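From: Kenneth Manalastas
Date: 2018-03-26
Subject: Re: [shop-list] The big metal bin, again

On 11 March, Marnis wrote:
> Before we order the Nakamura tub, could someone tell me what is
> wrong with the bin we have? It holds things. It has a floor.
> The new one is 162 plus freight from Trindetby and I would
> like a reason better than "it's ugly."

It is ugly, but I take the point. I went and had a proper look at ours this morning. The sloping sides are fine. They send everything down to the floor, as sloping sides will, and I couldn't find a dent worth complaining about. The lower part of the back slope is another matter: the bright finish has gone ragged down there, with dark streaks and drips I did not care to investigate.
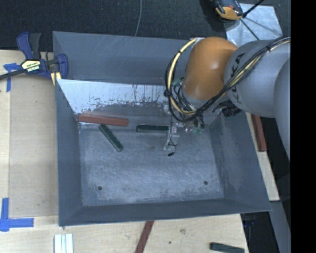
Gray bin on the table, with one red block and two green ones at the back.

The floor is scratched all over and cloudy in patches, worst near the front. I don't mind scratches. We have put nearly 2,000 blocks through that bin and I'd be suspicious of a floor without any. The two holes near the front are what bother me, and only when somebody tips the screws in there "for a minute." Blocks don't fit through. Screws do — I have found 11 under the table so far.

So my vote is to keep it, tape over the holes from underneath, and spend the 162 on something from page 69 of the Biltutent catalog. If anyone wants to defend the Nakamura, please do it before I buy the tape.

Kenneth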